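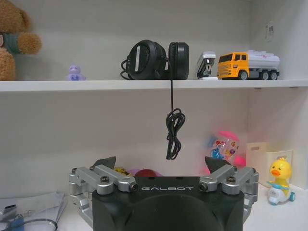 Chapter 7
Shelves, Cords, and Small Things

What you will learn in this chapter
How to sort the contents of an open shelf
How to coil and store a cord without damaging it
How to give each object a fixed place
How to write a shelf card

Words to know
open shelf, home position, overhang, strain, coil, tie, shelf card

7.1 The open shelf

An open shelf has no door and usually no raised lip along the front. Everything on it can be seen and reached at once. This makes it the most used storage in a home or a small office, and also the one that gets out of order soonest. People set things down on it while they are doing something else.

The shelf at the start of this chapter holds a pair of black over-ear headphones, a small stapler, and a toy tanker truck with a yellow cab. The three have little to do with each other. One is for listening, one is for paperwork, and one belongs with toys. None of them is large. The headphone cable hangs over the front of the board in a loose tangle.

A shelf like this does not need to be emptied and scrubbed. It needs two decisions. The first is which objects stay. The second is what happens to the cord.

7.2 Overhang

Overhang is any part of an object that extends past the front edge of the shelf. A book can overhang if the board is too shallow. Cords, straps, and strings overhang more often than anything else, and they are the usual cause of things being pulled down. A sleeve or a bag catches the loop, and whatever is on the other end follows.

A hanging cord also carries its own weight. When the weight pulls at one point for a long time, the outer covering can crease there. This is called strain. The place where the cord enters the earcup and the place where it meets the plug are the two weakest points. Check both before you put a pair of headphones away.

Students in the Skillbridge home management course keep a log of the shelves they work on. Annapurna Hegde, who taught the course for many years, asked her classes to record overhang first, before anything else on the page. We follow the same order in this book.

7.3 Coiling a cord

Work at a table if you can.

1. Lift the headphones and the cord together. Do not pull the cord by its free end.
2. Lay the cord flat and open the tangle from the outside loops inward.
3. Run the cord between two fingers from the earcup to the plug. Feel for nicks or stiff spots.
4. Make the first loop as wide as your hand. Lay each new loop on top of the last one.
5. Stop while there is still a hand's width of cord left.
6. Close the coil with a soft tie. Do not wind the cord tightly around the headband.
7. Set the coil behind the headphones or beside them, fully on the board.

7.4 Home positions

A home position is the spot an object goes back to after use. Choose it by how often the object is used and by whom. A stapler used daily should be at the front, on the side of the hand that reaches for it. Toys should be on a board low enough for the child to reach without climbing. If the shelf is too high for that, the toy's home position is somewhere else.

Write the home positions on a shelf card and tape the card to the underside of the board. List the object, its place, and the month you last checked it, such as "stapler, front right, February."

Before you go on

Choose one open shelf at home or at school. Write down every object that overhangs. Coil one cord using the steps in 7.3, and make a shelf card. Bring the card to class for use with Section 7.5, Drawers and Trays.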